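3.2 The Rusholm climb

I have to admit I picked the Rusholm climb partly because I like it. I grew up walking roads like this one, and when we were choosing sites for the wall survey I kept moving it back up the list until the others gave in. But it does earn its place. Of the 91 walls in our set, most stand beside flat or nearly flat roads, and we badly needed a few where the road goes uphill and bends at the same time, so that the wall, the curb and the pavement all have to deal with each other on a slope.

We did the survey on foot in July, starting from the Standon end early in the morning and working uphill. The full route is 1000 meters long, and we stopped wherever the stonework changed in a way both of us could agree on (this took longer than walking it, by a lot). At each stop we wrote down the stone type if we knew it, the state of the joints, anything growing out of them, and what the foot of the wall was doing. That last one is the part people tend to skip. Cao's scoring sheet, which we borrowed for the rest of the study, gives the base of a wall a single line, and I think that's a mistake – so much of what goes wrong with an old wall starts down where it meets the road.

Figure 2 is from one of the curving parts of the climb. The stones are rough-cut and irregular, grays and browns with some tan mixed in, and the joints read darker than the stone faces. I'd point readers to the narrow raised edging between the wall and the asphalt, and to the lighter patch farther up where something has gathered against it, probably gravel, sand or leaf litter. We logged patches like that as "collected material" and left it there, which kept us from arguing about what each one was made of. 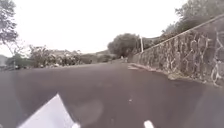
Figure 2. Stone retaining wall and road edge on the Rusholm climb, looking uphill toward the crest.

3.3 Scoring the foot of the wall

So we added our own lines to the sheet. For every stretch we scored the edging (whole, broken, missing), the collected material (none, patchy, continuous) and the gap between edging and wall, if there was one. Across all the sites this gave us 891 scored stretches, and I'm happy to say the two of us disagreed on far fewer of them than I had feared!

The hardest calls were all at Cimthorpe, where the road has been resurfaced so often that the edging has nearly sunk out of sight. We ended up scoring it as whole wherever we could feel it with a boot. I'm not completely comfortable with that rule – it's a bit generous – and we come back to it in Section 5, where the Cimthorpe stretches are run both with and without it.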